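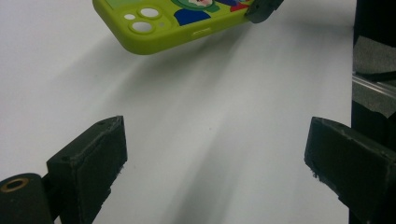

Funda de teléfono de color verde lima, vista por el dorso.

MEMORIA DEL PROYECTO DE FIN DE CURSO
Ordenación y descripción de la correspondencia de campaña del fondo Nyberg
Itinerario de Historia Militar y Documentación
Fecha de entrega: 14 de agosto de 2019

1. Objeto del trabajo

La presente memoria recoge las tareas realizadas por el grupo de trabajo sobre el fondo Nyberg, conjunto de correspondencia de campaña depositado en el Archivo Local de Grullitz. El fondo procede de la antigua oficina postal del acuartelamiento de Grotgate y reúne cartas, tarjetas y sobres sin contenido enviados por personal de tropa destinado en la unidad de zapadores que tuvo allí su sede. El encargo consistía en elaborar un instrumento de descripción que permitiera localizar cada pieza por remitente, destinatario, fecha y marca postal.

No era objeto del proyecto el estudio biográfico de los remitentes ni la reconstrucción de las operaciones en las que participó la unidad. Ambas cuestiones se mencionan únicamente cuando resultan necesarias para fechar una pieza.

2. Estado inicial del fondo

El material ingresó en el archivo en 5 cajas, numeradas a lápiz en la tapa. La numeración no respondía a un orden cronológico. Dentro de cada caja, las piezas se encontraban atadas en paquetes según el apellido del destinatario, criterio que obedecía, al parecer, al reparto de la oficina postal y que se había perdido en parte durante un traslado anterior al ingreso.

Existía un inventario mecanografiado, sin firma, que registraba 99 piezas. El grupo tomó dicho inventario como punto de partida y mantuvo su numeración como signatura antigua, en columna separada, a fin de que las referencias hechas por investigadores anteriores continúen siendo válidas.

El estado de conservación es desigual. Las tarjetas, de cartulina gruesa, se leen sin dificultad. Los sobres presentan pérdidas en la zona del franqueo, y varias cartas escritas a lápiz han perdido contraste en los pliegues. No se practicó intervención alguna sobre el papel; las piezas frágiles se señalaron en la ficha y se colocaron en carpetillas individuales.

3. Metodología

La descripción se realizó pieza a pieza en la sala de consulta. Cada ficha fue redactada por un miembro del grupo y revisada por otro distinto. Los campos acordados fueron los siguientes:

Signatura antigua y signatura nueva
Tipo de pieza
Remitente, con empleo militar si consta
Destinatario y lugar de destino
Fecha manuscrita
Fecha del matasellos
Marca de censura
Observaciones

La separación entre fecha manuscrita y fecha del matasellos se introdujo tras la primera semana. Hasta entonces se registraba una sola fecha, lo que obligó a rehacer las fichas de la primera caja. En la ficha definitiva se ordena por la fecha manuscrita y, en su defecto, por la del matasellos.

Los empleos militares se transcribieron tal como figuran en la pieza, con la abreviatura desarrollada entre corchetes. El grupo discutió la conveniencia de unificar las denominaciones de «zapador» y «soldado zapador», que aparecen indistintamente en los remites. Se optó por conservar ambas y remitir de una a otra en el índice.

Para la carga de datos se utilizó Jemham, el programa de gestión del archivo. Jemham no admite fechas incompletas en el campo principal, por lo que las piezas con mes y sin año se registraron en el campo de texto libre. Esta limitación afecta a las búsquedas por intervalo y se ha comunicado al archivo por escrito.

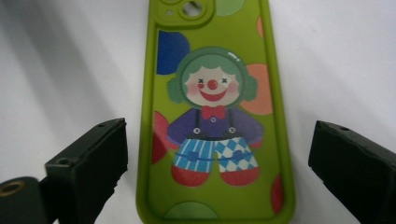
Funda verde lima con un payaso de dibujos animados y lunares de colores.

4. Resultados

Se pudo asignar fecha completa a 70 piezas. Las restantes carecen de matasellos legible o conservan solo el mes. En el grupo sin fecha predominan los sobres vacíos, cuya relación con las cartas del mismo paquete no siempre es demostrable. Cuando la letra y la tinta del sobre coinciden con las de una carta, se ha anotado la posible correspondencia en observaciones, sin unir las fichas.

La marca de censura más frecuente es un sello ovalado con número interior. El grupo intentó establecer si el número identificaba al oficial censor o a la compañía. La comparación de remites apunta a la compañía, dado que un mismo número acompaña a remitentes de idéntico destino durante periodos prolongados. La conclusión debe considerarse provisional hasta que se consulte el libro de órdenes de Grotgate, que no se encuentra en Grullitz.

En cuanto al contenido, las cartas tratan sobre todo de asuntos domésticos: envíos de ropa y tabaco, cobro de haberes, permisos concedidos y denegados, cosechas. Las referencias al servicio son breves. Se mencionan la construcción de una pasarela, el relevo de una sección y el retraso del correo de octubre, este último en varias cartas de remitentes distintos, lo que ha permitido fechar por aproximación dos sobres del mismo paquete.

5. Incidencias

Durante la revisión se detectaron 5 piezas con signatura antigua duplicada. El error procede del inventario mecanografiado. Se añadió una letra minúscula a la segunda pieza de cada pareja afectada y se dejó constancia en el cuadro de equivalencias.

El acceso a la sala quedó interrumpido en dos ocasiones por obras en la instalación eléctrica. El calendario previsto se cumplió mediante la ampliación de las sesiones posteriores.

6. Tareas pendientes

Queda por redactar el índice de lugares, del que se entrega una versión parcial. Los topónimos escritos de forma fonética por los remitentes no se han normalizado y requieren cotejo con cartografía de la época.

Se propone asimismo que el archivo solicite la consulta del libro de órdenes antes de publicar el catálogo, y que la tabla de marcas de censura se mantenga entre tanto como documento de uso interno.

Anexo I. Cuadro de equivalencias de signaturas.
Anexo II. Modelo de ficha descriptiva.
Anexo III. Índice de lugares (versión parcial).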